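How to arrange a sewing corner in a small room

By Abelardo Espinoza
23 September 2018
Shares 552 | Comments 38

Last month I moved my sewing machine for the fourth time in six years. Each time I have had less space than before, and each time I have made the corner a little better. Several readers of Diltutier have asked me to write down how I do it, so I will try to do it in order. You do not need a separate room. Mine is one side of a bedroom, between the window and the wardrobe.

I write for people who sew clothes and mend things at home. If you make large curtains or quilts you will need more floor than I have, and for this I cannot advise you well.

1. Measure before you carry anything

Draw the room on squared paper. One square for 10 cm is enough. Put on the drawing the door and the way it opens, the window, the radiator and every socket. The sockets are what most people forget. A machine, a lamp and an iron are three plugs, and an iron should go directly into the wall and not into an extension lead with other things on it.

Cut small pieces of card for the table, the chair and the shelves, and move them over the drawing. Leave at least 80 cm behind the table for the chair. With less than this you will hit the bed each time you stand up. I know it from the second flat.

2. Choose the side for the light

Daylight should come from the left if you are right-handed, and from the right if you are left-handed. Then your hand does not make a shadow on the needle. If the window is behind you, the whole work is in your own shadow, and if it is in front of you, in the winter the low sun is in your eyes at three in the afternoon.

For the evening use two lamps. One is for the room and one is small, with a neck you can bend, and it stands close to the machine. I use a bulb of cool white colour for the small lamp. Under a yellow bulb navy thread and black thread look the same, and I have finished a pair of trousers with both.

3. The table and the chair

The table for the machine must be heavy or must be fixed to the wall. A light table walks when you sew fast. To test one in the shop, put your hands flat on it and shake it from side to side. If it moves there, it will move more at home.

The height is a personal matter, but you can find it this way:

Sit on your chair with both feet flat on the floor.
Bend your elbows to a right angle.
Ask someone to measure from the floor to the underside of your elbow.
Take away the height of the bed of your machine, usually 7 or 8 cm.

The result is the height of the table. It will be lower than a dining table, and this surprises people. If you must use a dining table, make the chair higher and put a box under the left foot, so that only the right foot is down at the pedal. A better solution is one low step for both feet with the pedal on top of it, with a piece of rubber mat under the pedal so it does not run away.

Do not take a chair with arms. They catch on the table and keep you too far from the needle.

4. Threads, needles and small things

Thread does not like sun. Keep it in a drawer or a closed box, and sort it by colour, with the bobbin of the same colour beside the reel. I put a short piece of drinking straw through the two of them, so they stay together.

Needles I keep in their own packets, with the size written large on the front with a marker. A used needle that is still good goes into a small pincushion with the sizes written on it. A bent or blunt needle goes into an old sweet tin with a lid, and when the tin is full it is taped shut and thrown away.

For pins I like glass heads, as the iron does not melt them. A packet of 200 has lasted me very long, although the cat tried to help with this number.

Scissors need a fixed place. I have one hook for the fabric scissors and one hook for the paper scissors, and the second pair has a red ribbon on the handle. Guests understand the ribbon without explanation.

5. Patterns and fabric

Paper patterns fall out of their envelopes after the first use. Fold them loosely into a large envelope, write on it the name, the size you cut and the month, and stand them like records in a box. I also pin a small piece of the fabric to the corner. When I open the box I see at once what I made.

Wash new fabric before you put it on the shelf, if it is of the kind you will wash later. Then everything on the shelf is ready to cut, and you do not have to ask yourself. Fold each piece over the same ruler, so that all the folds have one width. The pile looks tidy and does not fall over when you pull one out of the middle.

Keep the small remains in one bag only. When the bag is full, something must leave it.

6. A second surface for flat work

Next to the machine it is good to have another place where you can lay out pieces, pin, and sew by hand. It can be narrow. Cloth on top has two advantages: slippery fabrics like viscose stay where you put them, and pins do not roll to the floor.

Choose a cloth with a close weave and a plain colour. A strong pattern makes the eyes tired when you look for a fine thread. Pure white shows every mark, and on black you will not find a dark needle. A middle grey has worked best for me.

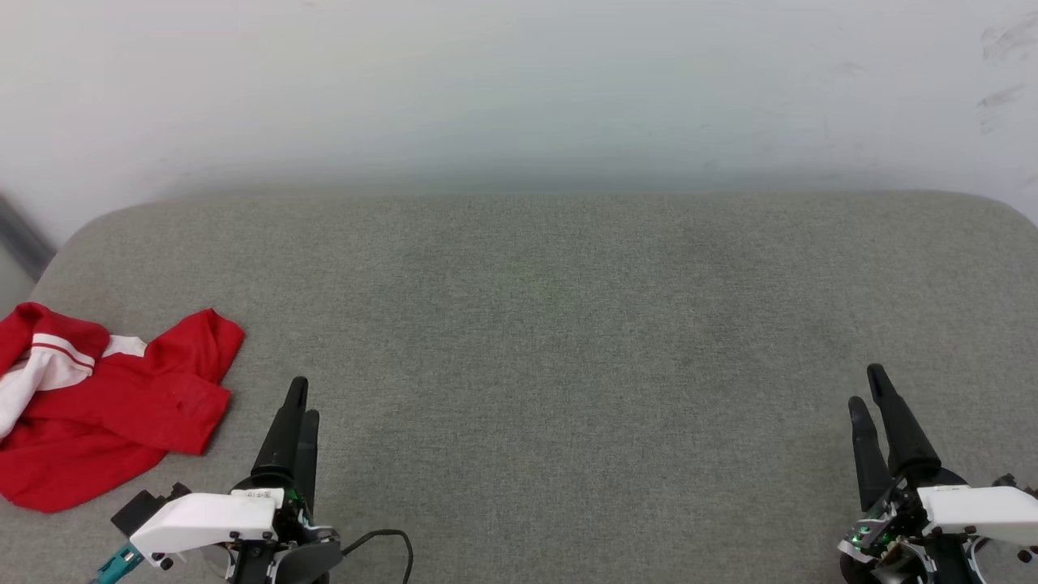

Speckled grey cloth and rounded corners, with a white wall behind.

To cover a board yourself, cut a layer of cotton wadding to the size of the board and the top cloth 10 cm larger on each side. Lay the cloth face down on the floor, then the wadding, then the board. Begin stapling in the middle of each long side, then the middle of each short side, and work out to the corners. Pull firmly but do not stretch the weave, or the lines will become waves.

For round corners, sew a line of long stitches by hand in the edge of the cloth, pull the thread until the cloth closes around the curve, and staple over the small folds. For square corners, fold as you fold the paper on a present.

If you want to iron on it, use only cotton or wool in all layers. Foam and polyester are not suitable under a hot iron.

7. Keeping it in order

Once a week I go over the cloth with a lint roller, and I pass a magnet on a string under the table for the pins. I brush the lint out of the machine after each large project. In August, when it is too warm to sew in our flat, I empty the drawers and put everything back.

Myrtle Haddad wrote to me that she hangs her tape measure always around the neck of the lamp. I have done the same since I read it. Please take care that it hangs away from the bulb.

If you have a question about a certain table or a difficult room, write the measurements in your comment, in centimetres if possible.

Share this page | 552 shares | Read all 38 comments

© Diltutier 2018 | Contact | Back to top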